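Print this page
E-mail this page

Does the Poster Do Anything? Motivational Wall Art and Study Habits
Student project report by Tươi Dương
Supervisor: Georges Salameh

Background

Every school I have attended has had a mountain on a wall somewhere. The theory, as sold in the Zorkberg catalogue, is that looking at achievement makes people want to achieve. The catalogue says its prints lift "focus and drive" and gives no source for this. I wrote to ask for one in August and got back a discount code.

I wanted to know whether students' study time changes when a motivational picture goes up in the room where they work. My prediction was that it wouldn't.

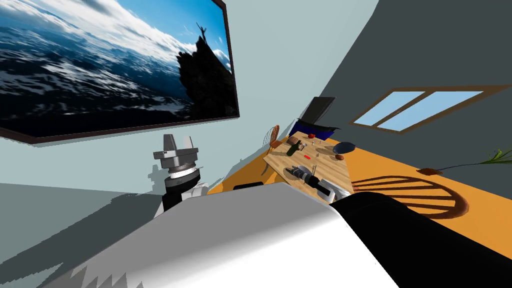 Figure 1. Summit picture on a pale blue-grey wall.

Method

Two study rooms were used, Gilik and Ebihara, which are the same size and get much the same light. Gilik had a summit picture for six weeks and Ebihara had bare walls. Students signed in and out on a sheet by the door. That gave 2738 minutes of recorded study in Gilik. Sessions under 45 minutes were left out of the main comparison, a cut-off I now think was a mistake, as a poster might well work on exactly the people who are about to give up and go home.

I also asked students what they noticed about the room. Most mentioned the furniture before the walls. Comments on the desks were long and oddly passionate, and one person wrote half a page on wood grain.
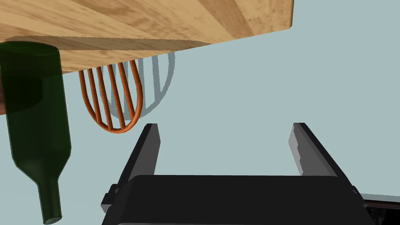
Figure 2. Light wood with honey-coloured and pale tan grain, green glass bottle at left.

Results

Session lengths in the two rooms were close enough that I would not bet on either. Gilik came out slightly ahead, but it is also nearer the Poso coffee cart, and I had no way of separating a mountain from a flat white. Anyone who wants to credit the poster is welcome to explain why the gap vanished whenever the cart was closed. 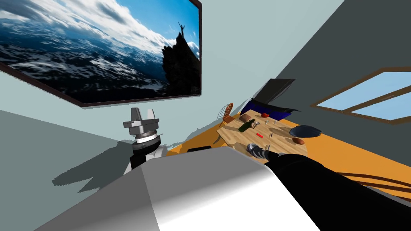 The literature I could find mostly asks people whether they feel motivated, and people are polite about this. It seldom checks what they do next. There is also the question of what the picture is supposed to be telling us. A small figure on a dark peak with both arms raised has already finished the job – the climb itself is left out, and the climb is the part that resembles studying. One student said it made her want a holiday, which I have recorded as a result.

Limitations

The sign-out times were self-reported and some were clearly rounded. I knew which room had the picture, so I was not blind to the condition either. A better design would swap the rooms halfway through, and I would do that before paying Zorkberg for a second print.

Print this page
E-mail this page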